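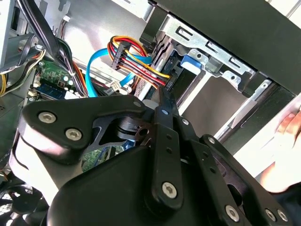

Figure 3. Inside of a desktop computer case from the study. The drive cage is under the front panel, with a blue plastic tab in the cage and the cable connectors at the rear edge of a drive.

3.2 Access to the drives

The second part of our study concerns the removal of drives from used desktop computers. We collected 180 computers from offices in Walau, and in May we opened the first 32 of them. All cases were opened by the same two persons (Nazarenko and Pärn), who wrote down every step that was needed before a drive was free.

The order of the steps had a clear influence on the time. When the connectors were pulled before the drive was released, the work went more quickly, as the cables did not hold the drive back. In narrow cases there was little space for the fingers between the connectors and the metal wall, and both persons reported that this was the most tiring step. Cages with a plastic latch, of the kind seen in Figure 3, needed no screwdriver. However, the latches became stiff with age, and a few of them broke in our hands.

We did not record the force on the connectors. Damage to the plugs was noted only when it could be seen by eye, so small damage may be missing from our data. The full list of steps is given in Appendix B.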